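How Does a Robot Fold a T-Shirt?
Getting to know Puseo, a robot helper you can hire

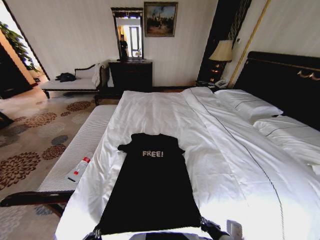
Have you ever been told to tidy up your clothes, and wished with all your heart that somebody else would do it? You are in very good company. Grown-ups wish for it too, and so do people who run hotels, who have far more laundry to think about than you do (even if your bedroom floor looks like the end of the world just now). So it was probably only a matter of time before someone built a robot for the job and started hiring it out.

The robot we are going to meet is called Puseo. It is made by a company called Rao, and you can't buy one at the shops. Instead, a hotel pays to have Puseo come and work for a while, a bit like borrowing a book from the library, except that the book weighs as much as a fridge and has to come up in the lift. When you pay for a job to be done instead of buying a thing to keep, we call it a service.

What does it have instead of hands?

Your hands are marvellous. They have bones and muscles and skin, and the skin is full of tiny feelers that tell your brain whether something is soft or scratchy or about to slip away. Robots have to manage with something simpler, called a gripper. A gripper opens and closes, and that is most of what it does.

Puseo has two, and the one on the left is a dark metal clamp. Think of a clothes peg, but a very strong and careful one. The one on the right is black, with joints in it, so it bends a little more like your own fingers do. When a T-shirt is lying flat on a bed, the clamp can pinch one bottom corner and the jointed fingers can take the other, and then the robot has hold of the whole bottom edge. That edge is called the hem. If the shirt has a big word across its chest, like FREE!, so much the better, and we'll come to why in a minute.

Why is folding so hard?

You might think that a machine clever enough to drive along a corridor by itself would find a T-shirt easy. Not a bit of it! Engineers will tell you that cloth is one of the trickiest things a robot can be asked to pick up.

Imagine a wooden block. If you push it, it slides along and it is still a block. If you turn it over, it is still a block. Now imagine a T-shirt. Push it and it wrinkles. Lift it by the sleeve and it droops into a shape nobody has ever seen before. Drop it and it lands in a heap, and the next time you drop it you get a different heap. You can look at a heap and say, "That's my shirt, and there's a sleeve," without even trying, but a robot has to work it out.

Ffion Voyle teaches robots at Rao, and she told us that her team gave Puseo 3,426 folding lessons before it ever went near a hotel. "The first 500 were dreadful," she said. "It would fold the shirt and a good bit of the bedspread along with it, and look terribly pleased with itself. Well, it doesn't look like anything, really. I just felt that it was pleased."

Try this at home: lay a T-shirt flat on your bed and fold it in half while wearing a pair of thick mittens. Then try it again with one eye closed. That should give you some idea of what the robot is up against.

How does it know where the collar is?

Puseo uses cameras to look at its work. A camera by itself doesn't understand anything, it only collects colours and brightness, so the pictures go to a computer, and the computer looks for clues. One clue is the outline. A black shirt on a white bed cover has an edge that is wonderfully easy to find, much easier than a white shirt on the same bed. (Védís Østergaard, who looks after the rooms at a hotel called the Zistotholm, says white singlets on white sheets are hard enough for her, never mind a robot.)

Another clue is the shape. Sleeves stick out near the top and the collar is a curve in the middle. And printing helps too. If there are letters on the front, the computer can tell which way up the shirt is, and whether it is looking at the front or the back.

Once all of that has been worked out, the computer makes a plan. A plan for a T-shirt might go like this. Find the hem. Take hold of both corners. Lift, but only a little, so the shirt doesn't slide about. Carry the hem up towards the collar and lay it down gently. Let go. Look again.

That last step, looking again, matters a great deal. If the fold has gone crooked, the robot has to notice before it carries on, or each fold after it will be more crooked still. You may have found this out yourself with paper planes.

Is it any good?

We asked Védís, who has had Puseo working on trial at the Zistotholm since May, and she gave us a very fair answer. She likes that it is gentle. She likes that it doesn't mind doing the same thing over and over, and will fold the last shirt of the afternoon just as patiently as the first. Her records show that it has folded 3,669 pieces of clothing and linen in that time.

But it is slow. She can fold a T-shirt while she is telling you what she had for breakfast, and Puseo is still deciding where the corners are. It gets muddled by hoods, and by anything with dangly strings. Socks are a sore subject. And it can't tell when a guest would rather be left alone, so a person from the hotel always goes with it, knocks at the door, and keeps a hand near the stop button.

There is the cost to think of as well. Rao charges the hotel $3,795 for each month that Puseo stays, and that includes somebody coming to fix it if it breaks. Védís hasn't made up her mind yet whether she will keep it on after the trial. She is also waiting to try another folding robot, called the Rurnum, which is smaller and stays in the laundry room.

Will I have one in my bedroom?

Perhaps one day, but I wouldn't leave your clothes on the floor until then. Robots like Puseo need plenty of room to move their arms, and they like a nice flat place to work, and most of us have beds with a cat on them.

Words to know

Gripper: the part of a robot that takes hold of things.
Hem: the sewn edge at the bottom of a shirt, skirt or pair of trousers.
Service: a job that somebody does for you, usually for money.
Trial: a time for trying something out before you decide whether to keep it.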